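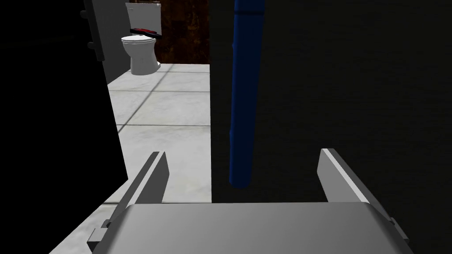

Elie Hakim writes that the click track kept bleeding into the vocal microphone during the second song, and asks whether the Nimri can mute it on the stage feed while leaving it in the drummer's headphones. It can. The setting is in step 7 of this section, and it has to be made before the session is armed.

Section 5. Setting up a live radio session

This section covers a performance with an interview, sent from the Nimri recorder to a station over the Horora link. It assumes that the recorder has been updated and that the inputs have been named as set out in Section 4.

Before you start

Ask the station for the session code, the return feed type, and the length of the slot. You will also need a wired network connection. Wireless is supported for monitoring only.

CAUTION: Turn down all headphone and monitor levels before connecting the return feed. The return feed opens at full level.

5.1 Connecting to the station

1. Connect the network cable to the port marked LINK. The port marked AUX carries remote control data and will not pass audio.

2. Press MENU and select Session, then New. Choose the Live Radio template. The Song Demo template has no talkback channel and cannot be converted later.

3. Enter the session code. Codes are not case sensitive.

4. Select Test Line. The recorder sends a tone for 5 seconds and waits for the station to answer. If the display shows NO RETURN, ask the station engineer to open the line and run the test again.

5. Set Buffer to 115 ms. Lower values are available, but dropouts become more likely when the line is busy. The presenter will hear the performer late by this amount, plus whatever delay the station adds.

Note: Do not send the return feed to the performer's headphones during a song. Use the local mix.

5.2 Building the headphone mixes

6. Open Mixes. Mix A is the stage feed, Mix B is the drummer, and Mix C is the interview position. Mixes D and up are unassigned.

7. In Mix A, select the Click channel and set Send to Off. In Mix B, leave Send at On and adjust to taste. Check that Click is also set to Off under Main Out. The two settings are separate, and the template turns on both.

8. If the vocal microphone still picks up click, lower the level in Mix B or fit closed-back headphones. A gate on the vocal channel will usually clip the starts of quiet lines.

9. In Mix C, raise Return until the presenter can be heard clearly. Assign the footswitch to Talk/Sing. In Talk, Mix C is live and the effects are bypassed. In Sing, the return feed is muted and the effects come back in.

Note: Reverb tails continue for one second after the switch to Talk. To change this, see Tail Hold in Section 8.

5.3 Setting levels

10. Have the performer sing the loudest passage of the set. Adjust the vocal input until the meter peaks in the upper green band.

11. Repeat with ordinary speech at the interview position. Speech normally needs more gain than singing. Store it as a second scene and link the scene to the footswitch position.

12. For an acoustic guitar with a pickup, set the low cut to On. For a guitar with a microphone only, start with the low cut at Off.

CAUTION: Do not switch phantom power while the Main Out is live. The resulting thump is sent to the station at full level.

5.4 Arming and recording

13. Press ARM. The button flashes while the recorder checks the storage card and stays lit when the check is complete. Once the session is armed, the mixes are locked except for level.

14. Wait for the station's cue. Recording starts when the line opens, whether or not REC has been pressed.

15. At the end of the slot, hold STOP until the display shows CLOSED. Releasing it early leaves the line open, and the station will still hear the room.

Each input is stored as a separate file, along with the stereo mix. Song markers can be added during the performance with the MARK button, up to a limit of 1,000 per session. Markers placed in Talk are labeled as interview markers and are listed separately.

5.5 Messages in this section

E632: The storage card is too slow for the number of armed inputs. Replace the card or disarm unused inputs.

NO RETURN: The station has not answered. See step 4.

CODE IN USE: Another recorder has joined with the same code. Ask the station for a new one.

LOCKED: A mix setting was changed after arming. Press ARM again to release the session, make the change, and repeat step 13.

For sessions sent through a Stomard stage box, go to Section 6. Turnorora wireless packs must be paired before step 6 or they will not appear in the mix list.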